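Fumonholm work room gets its tables back, white boards and all

18 Apr 2022

The long work room at Fumonholm is open again after the clear-out, and the first thing regulars will notice is the tables. You can see them now. The second thing is the boards on top of them.

Short version for people in a rush: room open, big tables back in use, white boards stay put, cables still a mess, shelving next. Longer version follows.

The tables were the sore point all winter. Light wood tops, nice when they came, a lot less nice after years of glue, knife cuts and coffee. There was talk of sanding them. There was talk of replacing them, which got as far as a quote from Vostberg and then stopped when everyone saw the number at the bottom. So the house went the cheap way. A large white board laid flat over the wood, and that is the work surface from now on.

Budget for the whole room was 1000, and it had to cover boards, bins, hooks, labels and the paint for the back corner. It did, just. The boards came from Margaritis, who cut them to size and dropped them off a day early, so they spent a night leaning up in the hallway where people kept walking into them.

The fit is close but not all the way. A strip of the wood still shows along the far side, and the house is leaving it like that. Pencils roll there. Rulers can go there. The wood is nice to look at anyway.

Rules for the boards are few. No cutting straight on them, use a mat. No hot glue without paper underneath. No marker, not even the kind that says it wipes off. At the end of your slot the board gets cleared and wiped and goes to the next person bare. A cloth and a spray bottle hang by the door, please put them back there and not on the windowsil.

Smudges are going to happen and noone will be chased over a faint gray mark in the middle. Deep scratches are another matter. Tell the desk, dont hide it under your project.

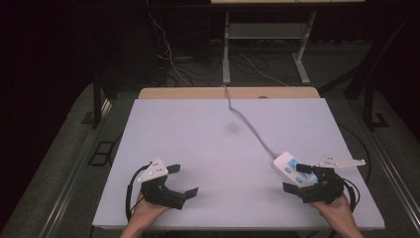 What still needs doing

Cables, mostly. The tables were the easy part. Black ones, white ones, a tangle of both hanging down and running over the gray carpet near the shelf stand, and the job of sorting them was on the list for the clear-out and then fell off the list. It is back on. The plan is to tie up what is in use, box what isn't, and get everything else up off the floor. If a cable is yours, put a tag on it by the 29th. Anything without a tag goes in the box, and the box goes to the storeroom, and you can come and dig for it.

Until then, watch your feet on the way round the tables. Chairs on wheels and loose cables do not mix, there has been one near miss already with a full mug.

The storage side is half done. Fabric and paper have moved to the tall cupboard in the hall, which frees up the back wall. Paint and anything that smells is in the metal cabinet, locked, key at the desk. The box of odd parts that had lived under the window since forever has been gone through. Most of it went. Some of it was good, and there is now a small shelf of free stuff by the sink, help yourself, first come.

New shelving for the back wall is coming from Grundia. It was meant to be up already. Delivery slipped twice, and the latest word is end of April. When it comes the room will close for one morning so it can be put up without people working underneath it. A note will go on the door as soon as there's a date, and on this page as well.

Booking and hours

Slots work the same as before, with one change. You book a table now, not just the room. There are 2 big tables that can be booked, and the small ones stay open to whoever turns up. Put your name and the table on the sheet. If you haven't shown up after 30 minutes the table is free for someone else, no hard feelings.

Evening hours are unchanged. The early morning slot is gone for now as hardly anyone used it. If you were one of the few, write to the desk and it may come back after the summer.

Large projects can still stay out overnight, but only on the small tables and only with a note on them saying whose it is and when it goes. The big tables get cleared every evening. This was the loudest complaint before the clear-out, people turning up for a booked slot and finding half a model railway drying on it, so the desk will be strict about it for the first few weeks.

Bins: three now. Paper, general, and one for scraps that others could use. Please look before you throw. The scrap bin had an apple core in it by lunchtime on opening day.

Lights over the far end have been fixed and the board surface shows up a lot brighter than the old wood did. A few people have said it is a bit much in the evening. There's a dimmer on the left by the door, it was behind the coat rack all this time. Turn it back up when you leave or the next person will think the lights are broken and call the desk.

Questions, lost items, complaints about the dimmer: desk, or the usual mailbox. Spare keys for lockers are in, bring your old one when you collect. Update on the shelving to follow when Grundia calls back.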